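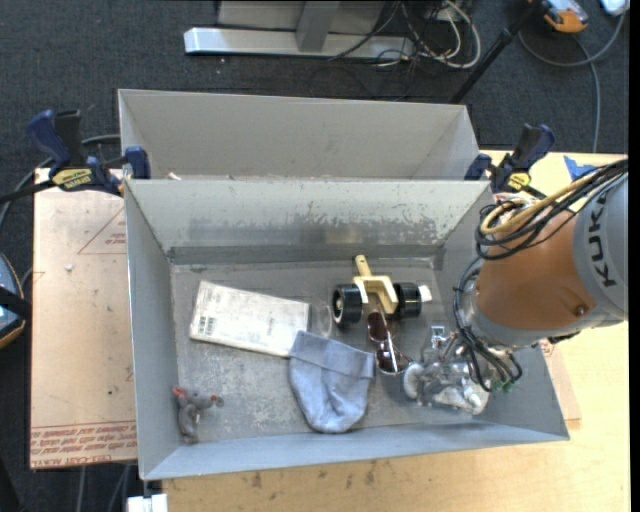
The picking cell at Prernivora, with the front bin under test.

The planner rejected the cup for the 20th time, and Morag Rankin entered the rejection in the record as procedure required.

"State the cause," said Dirk Vermeulen.

"Depth estimate below threshold. The software reports the floor of the bin where the cup is lying."

The sock had a grasp score. The sunglasses had two, one for each lens, and the planner treated them as separate items. Only the cup had no entry. Under the rules of the Flimarico release, an object without an entry did not exist, and a bin could be certified with such an object still in it.

Vermeulen read the rule aloud twice. He had written it himself in January, after 3,000 simulated picks in which every object was opaque.

"The bin may be certified, then," he said.

Rankin did not sign. She opened the perception settings, lowered the threshold by one step, and requested a new plan. A thin outline formed on the monitor beside the white box, broke apart, and formed again.

"Enter it," said Vermeulen.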